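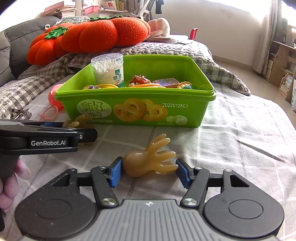 6. Checking the finger pads and linkage screws

The maintenance schedule from Hokex says the pads will last 1,000 grips. Treat that figure with some doubt — it doesn't say what was being gripped. Soft, springy objects are a better test than the hard block most people reach for. With a rubber toy hand held between the two blue pads, one at the wrist end and the other against the fingertips, a pad that sits crooked is hard to miss. Do this check after any pad change, whatever the schedule says.

1. Switch the gripper off and unplug it.
2. Wipe both pads with a damp cloth. Let them dry for 30 minutes.
3. Check the silver screw caps near the base of each black linkage arm. Snug is enough.
4. Close the pads on a soft object and look at them from above. They should face each other squarely.
5. Open and close 2 times by hand, feeling for any catch at the pivots.

Caution: Keep your own fingers clear of the linkage arms. The slow-close setting is not a guard.

Note: The Maltimach sheet recommends oiling the pivots every July. We have yet to see evidence that it helps, and oil on a pad certainly doesn't. Leave them dry unless they squeak.

If the pads still look skewed after step 4, refit them before you touch the calibration.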